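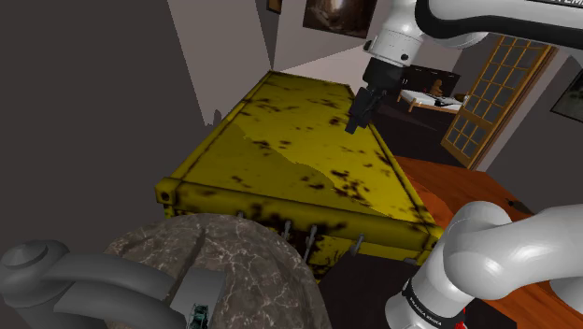
On 9th January my job title changed from "returns sorter" to "scenario reviewer." Same building, same parking space, same vending machine that owes me money. New chair.

For anyone who's new: I work at Hukesow, in the Jamness building. We take returned toys and household stuff, work out what it is and whether it's all there, and put it in the right tote. I did that by hand for nine years.

The sorting is going to robot arms, one line at a time. Before an arm gets near a real tote it practices in simulation, and a few of us from the floor got moved upstairs to watch it practice and say what we think.

What I think is mostly "no."

The software is called Guvideo. It plays me a run and I pick a reason from a menu if I don't like it. There are 55 reasons. My most used is "approach angle." My favorite is "object not suitable for adult supervision," which I'm pretty sure is a translation problem.

The simulated rooms are something else. We have never had a teddy bear in the building that wasn't in a bag with a label on it, and up here one just sits around on the furniture like it pays rent. Somebody hung paintings. Downstairs we have a poster about lifting with your knees.

I asked Manouchehr Ansari why the rooms don't look like our rooms. He runs the review desk. He said if the arm only ever sees our rooms, it falls apart the day someone moves a trash can. Fair enough. I've worked with people like that.

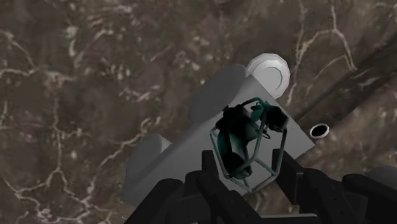 Small green and black thing, teal cage, one finger pad on each side. I spent most of a morning on this kind of item.

Stuff like that is where the old sorters earn their new chairs. You look at it and your hands already know you don't squeeze anything with bars and gaps before you know which bits bend. I had no idea I knew that until I had to type it in a box with a character limit.

Yesterday I typed "it's grabbing it like a sandwich" and got a polite message asking me to use the menu. I looked. There's no sandwich on the menu.

OK, the serious part, since a couple of you asked.

Line one used to be eleven people on a shift. When the arms went in last October it went down to four. Three came upstairs with me, two went to packing, one retired, and one took the payout and I haven't heard from her, which I don't love.

The ones who stayed on the line mostly clear jams and deal with what the arms refuse. So they get a full day of the worst items, one after another. It used to be that you'd get a glitter bottle with no lid and then a nice easy puzzle. The arms take the puzzles now. I don't think whoever drew up the plan ever thought of the puzzles as a break.

I've brought that up twice. The first time I was told it was "useful input." The second time Manouchehr wrote it down on paper, so we're getting somewhere. They're trying a rotation on line two where people swap off refusals every hour.

Pay is the same upstairs. My knees like it a lot. My eyes do not. I did 176 runs in one shift last week and went home and watched my own hand pick up a fork.

I also miss talking. On the line you talk all day without looking at each other. Up here we have headphones and a chat channel, and the chat channel is mainly Liem posting scores. (Liem is the scoring tool. It has a cheerful little leaf for a logo. We have all had thoughts about the leaf.)

Liem ranks reviewers by how often we agree with it. I pointed out that if I agreed with it every time they wouldn't need me. There was a pause on the call, and I'd like to take that sentence back.

Over 800 of my notes have gone to the people who build the runs. I know at least one got used, because the arm now comes in slower when the item is small and fiddly, and that was me. That was how I taught new hires, too. "Slow down, it's not going anywhere."

No new hires on sorting this year, so that's who I'm training, I guess. It doesn't bring donuts on its last day of probation. It also hasn't called in sick the morning after a big game, so call it even.

Someone asked if I'd go back downstairs. For a week, sure. I'd take the puzzles.

Anyway, break's over and I've got a queue. If anyone from the old line one crew is reading, the vending machine now takes cards. It still doesn't give you the chips.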